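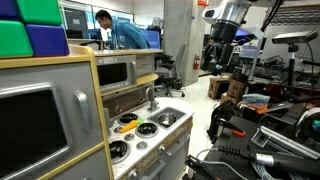 Play kitchen station, arm at right, carrot on the counter.

Mirance Kitchen Chores: data card

Summary
Mirance is a set of 3380 recorded attempts at small kitchen chores, done by one robot arm at a child-sized play kitchen. We made it to get a plain answer to a plain question: can an arm like ours tidy a counter and a sink without help? So far, only some of the time.

Contact: Despina Crăciun (data), Paora Treloar (arm and control code).

Tasks
- move a toy vegetable from the counter to the sink, or back
- put the small metal bowl in the sink
- pick up a sponge and set it down on the counter
- stack foam blocks
- fold a cloth (trial only, 134 attempts)

Each attempt has video, joint positions, gripper state and a one-line instruction typed by the operator.
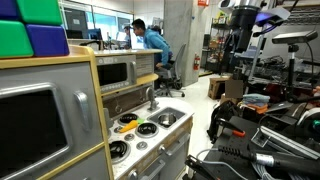
The carrot tasks are the easiest part of the set. The toy is light, stiff and bright, and a grasp that lands a little off center usually still holds. Policies trained on the carrot data alone do poorly with the bowl, where the rim has to be pinched from one side.

Labels
Every attempt is marked success, partial or fail by 2 people. Where they disagreed, Anahera Kerslake made the final call. Partial means the object moved but ended up in the wrong place.
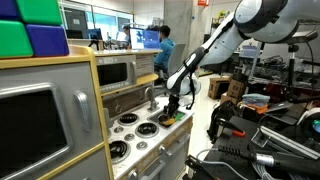

Sink tasks fail more often than counter tasks. The basin walls leave little room for the fingers, and the wrist camera loses sight of small items close to the edge. We left the failed runs in. Filter on the outcome field if you don't want them.

Known limits
No running water, no heat, no real food, no glass. Lighting changes with the time of day. Results here say little about a full-size kitchen. Cloth folding is not ready for benchmark use.

Changes
v2: fixed gripper timestamps, added the cloth trial in February.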